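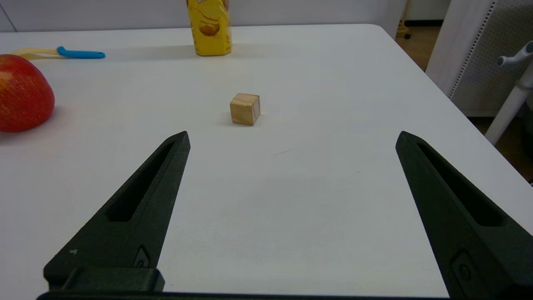
Paying off the car loan early vs. putting the extra into an index fund?

coltitz_kid wrote:
Okay, I finally have a money problem that's a good problem! I got a bonus at work and after taxes there's 3000 sitting in my checking account. I still owe a bit more than that on the car, through Lullis Credit Union, and I've got 21 payments left. I've also got an index fund at Arska that I opened in January and have been adding 100 a month to ever since (so proud of this, I used to be terrible at it).

So do I throw the whole bonus at the car, or at the fund? I keep changing my mind every time I make coffee.

marginofterror wrote:
Congrats! What's the rate on the loan? Everything hangs on that.

coltitz_kid wrote:
Ha, should have said. It's a bit under seven percent, fixed.

marginofterror wrote:
Then I'd pay down the car and feel great about it. Paying off a seven percent loan is a guaranteed seven percent, and no fund can promise you that. Call Lullis first and make sure the extra goes to principal. Mine just pushed my next due date out until I complained. 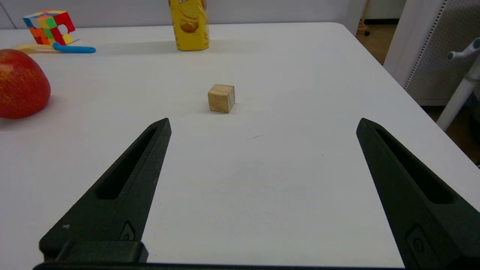
Re: The case for investing it

slowdrip wrote:
I'm going to disagree, in a friendly way! You're young (I'm guessing from the name) and money that goes in now has decades to grow. The car will be paid off in less than two years anyway. I put a small windfall into a fund at Lai years ago when everybody told me to clear my loan, and I've never been sorry.

marginofterror wrote:
You also had a great stretch in the market. Would you still say that if it had dropped the month after?

slowdrip wrote:
It did drop the month after, lol. I just left it alone. But fair point, plenty of people wouldn't have, and if a dip is going to keep you up at night then pay the loan.

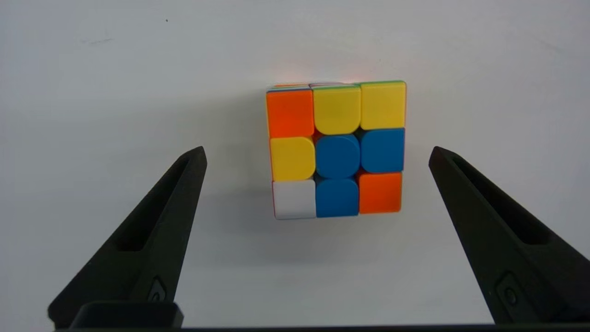 And my loan was closer to four percent, so take that into account too. At seven I'd still invest part of it, but I can see why somebody wouldn't.

pennyjar77 wrote:
Can I ask the boring question? Is there an emergency fund? You said checking account and index fund and I didn't see any savings in between.

coltitz_kid wrote:
Umm. There's 500 in savings. I know, I know.

pennyjar77 wrote:
No scolding from me, it's 500 more than I had at your stage! But that's where I'd start. One bad transmission and you're selling the fund at whatever price it happens to be that morning, or using a credit card. I'd put half the bonus in savings and then you two can fight over the rest.

marginofterror wrote:
Yep, I skipped right over that. Savings first, then the car.

slowdrip wrote:
Savings first, then the fund – I'm not budging!

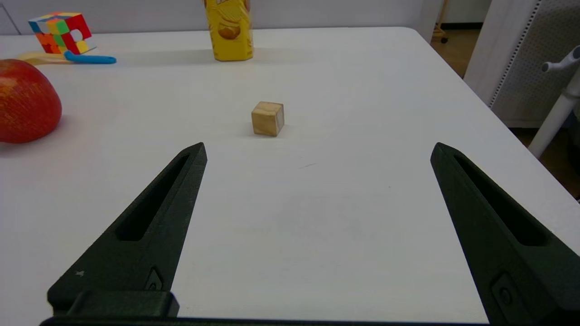
coltitz_kid wrote:
You people are wonderful. I called Lullis on my lunch break. There's no penalty for paying early, but I have to check a box online that says "principal only" or it gets treated as a regular payment. So glad I asked.

Here's what I'm going with: half to savings, the other half to the car, and the monthly 100 keeps going to Arska like before. When the car's gone I'll move that whole payment over to the fund. Can't wait!

slowdrip wrote:
I'll take it. Write that last part down somewhere, though. My freed-up car payment turned into takeout for most of a year.

pennyjar77 wrote:
Does Arska let you schedule the bigger amount ahead of time? Mine does, but only a few months out.

coltitz_kid wrote:
No idea, I'll look tonight!

Contact us | Forum rules | Posts are members' own opinions and are not financial advice | Back to top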